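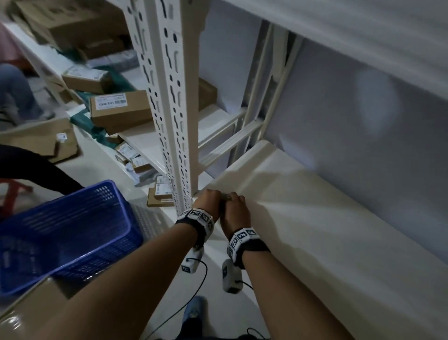
Beide Hände an der Vorderkante des weißen Regalbodens

Protokoll der Mitgliederversammlung der Saatgut-Tauschbörse Trostton
Januar 2022, Gemeindesaal, großer Raum

Leitung: Nélida Olivares
Protokoll: Brenda Paredes
Anwesend: 41 stimmberechtigte Mitglieder laut Liste, dazu einige Gäste aus der Gartenkolonie Trunduter, über deren Besuch wir uns sehr gefreut haben
Entschuldigt: Tavion Van Dusen (hat seine Punkte vorab schriftlich eingereicht, siehe TOP 4)

TOP 1 Begrüßung und Tagesordnung
Nélida begrüßt alle sehr herzlich und bedankt sich, dass trotz des scheußlichen Wetters so viele den Weg gefunden haben. Sie erinnert daran, dass bitte alle beim Sprechen die Maske aufbehalten und dass zwischendurch gelüftet wird, auch wenn es dann zieht. Die Tagesordnung wird auf Wunsch von Benjamín Olivares um den Punkt Bohnenabend ergänzt und in dieser Form einstimmig angenommen. Das Protokoll der letzten Versammlung vom September wird mit einer Korrektur genehmigt: Die Stangenbohne, um die es damals so lange ging, heißt bei uns in der Liste "Trunduter Späte" und nicht "Trunduter Spitze". Die Protokollantin bittet um Nachsicht, ihre Handschrift war schuld.

TOP 2 Rückblick auf die vergangene Saison
Lautaro Vergara berichtet ausführlich und, wie man es von ihm kennt, mit viel Liebe zum Detail. Im vergangenen Jahr wurden insgesamt 912 Tütchen ausgegeben, davon 528 allein beim Frühjahrstausch. Am gefragtesten waren wieder die Tomaten, gefolgt von Salat und Kapuzinerkresse. Zurückgekommen ist weniger, als wir gehofft hatten. Lautaro führt das auf den nassen Sommer zurück, in dem vielen die Tomaten an der Braunfäule eingegangen sind, noch bevor man an Samen denken konnte. Mehrere Anwesende bestätigen das seufzend aus dem eigenen Garten.
Gut gelaufen sind dagegen die Erbsen und der Feldsalat. Vom Feldsalat ist so viel da, dass jeder heute Abend gern noch ein Tütchen mitnehmen darf - sie stehen im Korb neben der Garderobe.
Aus der Versammlung kommt die Frage, ob man nicht auch Kürbissamen wieder annehmen könne. Lautaro erklärt noch einmal geduldig, dass Kürbis und Zucchini sich untereinander gern verkreuzen und dass bittere Früchte wirklich giftig sein können. Es bleibt deshalb dabei: Kürbisgewächse nehmen wir nur an, wenn die Blüten von Hand bestäubt und zugebunden wurden. Wer das lernen möchte, kann sich bei ihm melden, er zeigt es im Sommer gern am Beet.

TOP 3 Kassenbericht
Brenda Paredes stellt die Zahlen vor. Nach Abzug der Saalmiete, der Papiertütchen und der neuen Stempel ist ein Überschuss von 96 Euro geblieben. Das ist nicht die Welt, aber im Jahr davor war es ein Minus, und so gab es dafür einen kleinen Applaus. Die Kasse wurde von zwei Mitgliedern geprüft und für in Ordnung befunden. Die Entlastung erfolgt ohne Gegenstimme bei einer Enthaltung (Brenda selbst).
Der Mitgliedsbeitrag bleibt unverändert. Ein Antrag, ihn für Familien zu senken, wird freundlich, aber doch recht lange besprochen und am Ende von der Antragstellerin zurückgezogen, nachdem klar wurde, dass Kinder ohnehin keinen Beitrag zahlen.

TOP 4 Beschriftung der Tütchen
Tavion Van Dusen schreibt, er habe im Herbst alle zurückgegebenen Tütchen durchgesehen und bei erstaunlich vielen weder Jahr noch Sorte gefunden. Er bittet darum, künftig nichts Unbeschriftetes mehr anzunehmen. Darüber wurde lebhaft gesprochen. Benjamín fände es schade um die Überraschungen, er habe aus einem namenlosen Tütchen die schönsten Ringelblumen seines Lebens gezogen. Nélida schlägt vor, eine eigene Schachtel "Unbekannt" zu führen, aus der jeder auf eigenes Risiko nehmen darf. Dieser Vorschlag gefällt fast allen.
Beschluss: Auf jedes Tütchen gehören Art, Sorte, Erntejahr und der Name des Gartens. Was unvollständig ist, kommt in die Schachtel "Unbekannt". Angenommen mit großer Mehrheit, drei Gegenstimmen.
Ein Gast aus der Kolonie regt noch an, Bleistift zu verwenden, weil Filzstift im feuchten Keller verläuft. Das wird dankbar aufgenommen.

TOP 5 Frühjahrstausch
Der Tausch findet wieder im Gemeindesaal statt, sofern die Regeln es dann zulassen. Sollte der Saal nicht zu haben sein, weichen wir in den Hof aus, wie schon einmal geschehen, und bringen Steine zum Beschweren der Tütchen mit. Lautaro übernimmt die Anmeldung der Tische. Für Kaffee und Kuchen hängt eine Liste aus, in die sich bitte auch diejenigen eintragen, die sonst immer nur essen (Zuruf von Benjamín, Gelächter).
Nélida fragt bei den Nachbarn in Callgate an, ob sie wieder mit ihren alten Kartoffelsorten kommen möchten. Im letzten Jahr waren die blauen nach kurzer Zeit weg, und einige von uns trauern ihnen bis heute hinterher.

TOP 6 Bohnenabend
Benjamín lädt zu einem gemütlichen Abend ein, an dem Bohnen ausgepalt, sortiert und hinterher natürlich auch gegessen werden. Er kocht einen großen Topf, einmal mit und einmal ohne Speck. Mitzubringen sind eine Schüssel, ein Löffel und gute Laune. Den Termin verschickt er per Mail, wer keine Mail hat, wird angerufen.

TOP 7 Verschiedenes
Der Schlüssel zum Samenschrank liegt ab sofort bei Brenda. Ein blauer Wollschal vom Herbsttausch wartet noch immer auf seine Besitzerin. Gesucht werden Samen der Kornrade und, falls jemand welche hat, eine frühe Pastinake.
Nélida dankt allen für die Geduld und schließt die Versammlung um 21.20 Uhr.

Für das Protokoll: Brenda Paredes
Gelesen und genehmigt: Nélida Olivares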